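Bench Automation Forum > Small cells and two-arm setups > Rules and good practice

Thread: House rules for a shared two-arm cell, would you sign these?

Firkula
Posted 2020-07-02

Hello all, and sorry in advance for the length of this. We have a two-arm cell that started out as one person's project and is now used by half the building, and over June it became clear that "just be sensible" is not a rule. I have been asked to write a proper sheet to go on the wall beside it, and I would much rather have you lot pick holes in it now than have my colleagues do it in the corridor!

Most of our work is thin, floppy stuff (sheets, paper, wrapping round a block) with both arms reaching into the middle at once, so the rules lean that way.

Rule 1. Before power goes on, look along the mounting rail from one base plate to the other. Bolts tight, nothing lying on the rail, cables free to move over the whole reach of the arm.

Rule 2. One arm holds, one arm moves. If the right gripper has a flap of the sheet up, the left keeps its speed down until the flap is let go or laid flat. 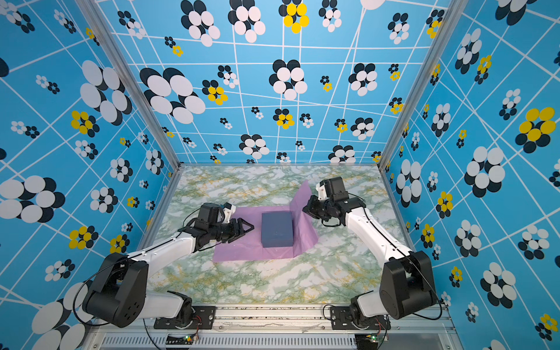 Rule 3. No hands past the corner posts while either arm is live. I don't mind how quick you are.

Rule 4. The wall covering and the floor pattern are part of the setup. Don't swap, patch or straighten them halfway through a run, and if you must change them, write it in the book.

Rule 5. Stop after 70 cycles and check the finger tips and the wrist brackets.

That's the lot so far. Would you work under these?

Brorby
Member, 2478 posts

Lovely to see somebody writing it down, and I'd sign most of it quite happily. My one real grumble is Rule 5. Where does 70 come from? We used to have a number as well and people treated it as a promise that all was well until they got there. I'd tie the check to the job: new object, new check. A block with slanted faces pushes back on the fingers quite differently from a flat sheet, and if you have changed from one to the other after 31 cycles then 31 is when I'd want you to stop and look.
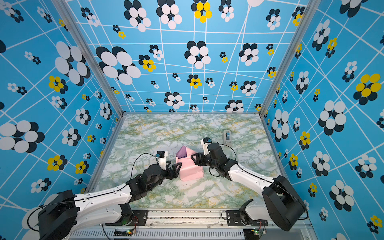

I'd also put the cable check after every change of pose at the start of a session, and not only before power-up. A loop over the forearm can look perfectly roomy with the arm tucked in and then be a good deal less roomy at full stretch. We lost a morning to that once, and a connector, and my good mood.

Sotham
Member

I'm going to disagree with Brorby a little, with great affection. A fixed number is dull but people follow it. "When the job changes" turns into an argument over whether a slightly bigger block is a new job, usually at going-home time. Keep the 70 and add the change of object as well. Belt and braces.

On Rule 3, please say what "live" means. In our place it means motors holding, even if nothing is moving, and we had to spell that out after two people read it two ways.

Hallgrímsson
Member

Good sheet, Firkula. I miss a rule about the material itself. With paper I ask people to write down the state of it before each run: creases, scuffs, marks, which way the opening faces. A bag that has been gripped and folded a few times is softer along the creases, and it will behave differently from a fresh one even if the program is the same. Our limit is 7 runs to a bag, then a new one. The wrist view is the one I'd save with the notes, as it shows the pinch far better than the overhead does.

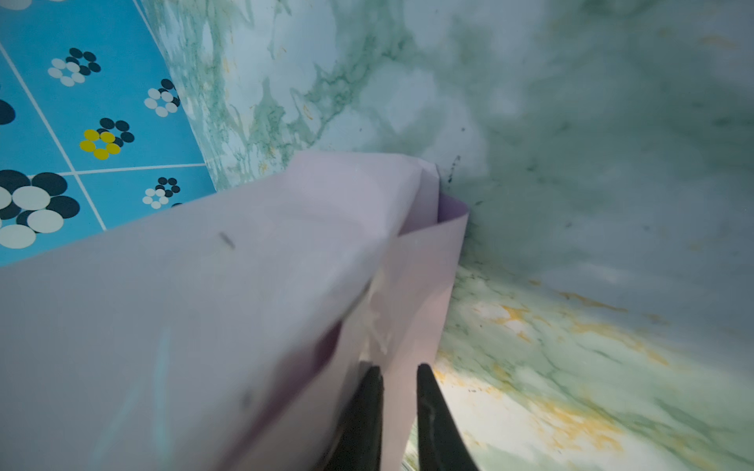 Wrist view: lavender paper bag between the fingers, with the crease at the grip.

Brorby
Member, 2478 posts

Fair enough, Sotham, I give in on keeping both. I still don't like the number, but I can live next door to it.

Hallgrímsson, does your 7 hold for tissue as well? I'd have thought that wants replacing much sooner.

Hallgrímsson
Member

For tissue I change it every run. The 7 is only for bags.

Firkula
Posted in reply

Thank you all, this is just what I was hoping for. Changes going in tonight: Rule 3 now says live means motors holding, moving or not. Rule 5 keeps the 70 and adds a check at every change of object. Rule 6 is new and is Hallgrímsson's note on the material, with a column for it in the book. I've put Brorby's full-stretch cable check under Rule 1, so that one is now rather long and I may have to use smaller type.

Sotham, if you still have your wording for "live", would you post it? Mine runs to four lines and I suspect yours is better.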